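Review: the Tovari tabletop gripper kit, tried at the Leinonen open day

Leinonen opens its workshop to visitors every June, and this year the main thing on show was the Tovari, a small arm and gripper kit sold to schools, clubs and people with a spare bench at home. I had been thinking of buying one for the evening class I help run, so I booked a morning slot and went up to try it. What follows is based on that one visit. I have not owned the kit or run it for weeks on end.

The slots are 53 minutes long, with 16 visitors in each, split between the benches. You get a short talk first and then a turn at the controls. Toivo Kettunen gave the talk for our group. He kept it brief and took questions as they came up, including a long one about replacement cables that he answered in full.

Setup

We did not build the arm from the box, so I can't say how hard the first assembly is. The manual was on the bench and I read the first chapter while I waited. The steps are in a sensible order and the drawings are large. The parts list is at the back, and I would have put it at the front.

Starting up took two tries on our bench. The first time, the software (it's called Cenance) did not find the arm. Kettunen unplugged the cable, plugged it back in and it connected. He said the newer version is better about this. I can only report on the one I used.

Controls

You move the arm with a hand controller or by typing in positions. The hand controller is good for slow work. There is a small delay between your thumb and the arm, and it bothered me for the first few minutes. After that I allowed for it. Typing positions is dull but more repeatable, and I think it is the better way to teach beginners.

Opening and closing the gripper is on a slider. I would have liked a button as well. With the slider it is easy to close further than you meant to, and two people in my group squeezed harder than they wanted.

The gripper

The fingers are the part I liked most. They are light, with hollow pockets and thin ribs down their length, and the tips are squared off. Leinonen sells spares in packs of 6, and changing one is a job for a small screwdriver. Kettunen did it during the talk without stopping. I asked whether other finger shapes would fit and he said the mounting pattern is in the manual, so people can make their own.

The wrist camera view is shown in Cenance next to the controls. It helps a lot when you are lining up on something, and I stopped looking at the arm itself once I got used to it. The view leans well forward, so tall things lose their tops when you get close. Plan your layout around that.
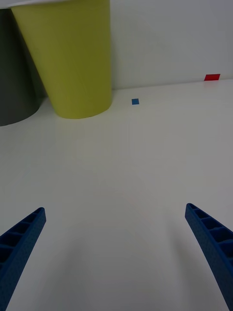 Wrist camera view on our bench, gripper open, cups at the back left.

A plain white table is kind to any camera, and I would like to see how the picture holds up on a scratched bench under poor lights. Ours is brown and has glue on it.

Noise and size

The arm is quieter than I expected. You can talk over it without raising your voice. It needs a clear space on all sides, more than the box suggests, and it should be clamped down.

Compared with the Tarkuvix

Our class has used a Tarkuvix for 3 years. It is faster and the controller has no delay I can notice, but its fingers are solid and a replacement takes a long time to arrive. It also has no camera. For teaching I would take the Tovari. For moving a lot of parts in an afternoon I would stay with the Tarkuvix.

Verdict

Good fingers, a useful camera view, a clear manual. The slider needs work and the connection trouble at startup would be a nuisance with a room full of students - I want to try the newer software before I order. Leinonen takes bookings for the open day by email, and the morning slots fill up first.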